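Hatinel Fund for Small Archives
Interim progress report: Peñalver parish and land records, transcription and indexing
Reporting period: second, ending in May

1. Status

The project is on schedule for transcription and one month behind for indexing. Spending is within the approved budget. No change to the end date is requested.

2. Work completed

The Peñalver collection consists of 345 bound volumes of baptism, marriage, burial and land transfer entries. At the close of the period, 180 volumes had been transcribed in full and passed first review. The remaining volumes have been sorted by condition and assigned to batches. Volumes with heavy ink loss were placed in the last batch so that the typists can work on them with the experience gained from the earlier ones.

Transcription follows the rules agreed at the start of the grant. Spelling is kept as written. Abbreviations are expanded in square brackets. Illegible words are marked with a single code, and a second code is used where the typist has a likely reading but is not certain of it. The second code was added in this period after reviewers found that likely readings were being discarded.

Indexing is carried out in the Skaline database. Place names caused the delay. Many farms changed names when they were sold, and the land transfer volumes often give only the older name. A table linking old and current names is now in use and is updated at the end of each batch. Indexing of personal names was not affected.

3. Quality checks

A sample of 1,000 entries was typed a second time by a different person and the two versions were compared. Most differences were in punctuation and capital letters. Differences in dates were fewer but more serious, and nearly all came from two volumes in which the clerk wrote the numerals 1 and 7 almost alike. Both volumes have been sent back for a complete second reading.

The sample was drawn from baptism and marriage entries only. Burial entries will be included in the next check. Land transfers are longer and less regular, and a separate method for them is being drafted.

4. Storage and access

Finished files are saved each evening to the office server and copied to the Skendetti data center. A test restore was made from the Skendetti copy. One folder had been left out of the copy schedule; it has been added, and the test was repeated without errors. Public access to the index remains closed until the burial volumes are complete.

5. Equipment and workspace

Equipment spending in the period was limited to cables, lamp bulbs and page weights. Typing is done on full-size keyboards with a separate numeric keypad, as most entries contain several dates and folio numbers. No further equipment purchases are planned under this grant. 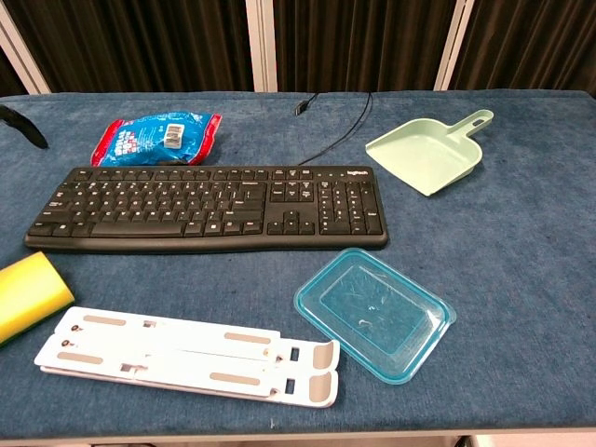 Will the indexing delay affect delivery of the final database?
The final database will be delivered on the agreed date, with the lost month recovered by indexing the last two batches at the same time.

6. Next period

Transcription of the burial volumes will continue in batches of 12. The place name table will be frozen once the land transfer volumes are finished, and later corrections will be kept in a separate list. The draft method for checking land transfers will be sent to the Hatinel office for comment before use.

The financial statement is attached separately.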